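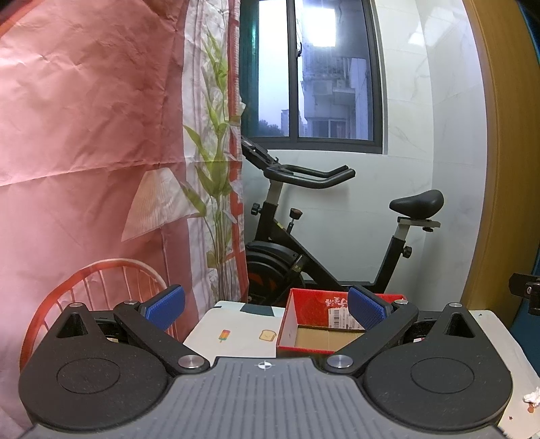

The Narville continuance set is a collection of docket entries from criminal cases in which at least one hearing was moved to a later date. Each row is one request to postpone, with the side that asked, the reason written on the docket, and whether the judge granted it. The paper dockets were read and typed in at home, at a light-colored table with the exercise bike by the window and the pink patterned curtain off to the left, so the set has one reader throughout and no second opinion on unclear handwriting. Treat the `reason` field with that in mind.

## Contents

- `cases.csv`: 200 cases, one row per case
- `requests.csv`: one row per request to postpone
- `codes.md`: the reason codes and how they were applied
- `sample/`: 100 requests in Proko format, for people who use that tool

The two CSV files join on `case_key`. The key is made up for this set and does not match the court's own case number.

## Fields in requests.csv

| Field | Meaning |
|---|---|
| `case_key` | Links to `cases.csv` |
| `seq` | Order of the request within the case |
| `asked_by` | `state`, `defense`, `joint` or `court` |
| `reason` | Reason code, see `codes.md` |
| `reason_text` | Wording from the docket, names removed |
| `result` | `granted`, `denied` or `unclear` |
| `custody` | Whether the defendant was in jail on that date |

An empty `custody` cell means the docket did not say. It does not mean the defendant was out.

## Where it comes from

Entries were copied from the public docket books at the Narville courthouse. Transcripts ordered from Ngubane Reporting were used to settle entries where the docket gave a result but left out who had asked. Transcripts are not included and can't be shared from here. Please order your own.

Sealed and juvenile cases were left out. So were traffic cases, even the ones heard on the criminal calendar.

## Known problems

1. Requests made by phone to the clerk often never reached the docket. Counts per case are low for that reason.
2. "Witness unavailable" covers everything from illness to a subpoena that was never served. The docket rarely says which.
3. When a hearing was moved because the judge was away, `asked_by` is `court`, but some clerks wrote it down as a joint request. A few of these are probably still wrong.
4. Version 2 fixes the April rows, where `granted` and `denied` were swapped by a bad sort. Don't use version 1 for anything.

## Loading

The files are UTF-8 with commas and a header row. The Etitz import script reads them as they are:

```
etitz load cases.csv requests.csv --key case_key
```

## Use

Free to use and reprint with credit to the set. Do not try to match rows back to named defendants or alleged victims. Corrections are welcome if they come with the docket page.

Last updated 1 October 2019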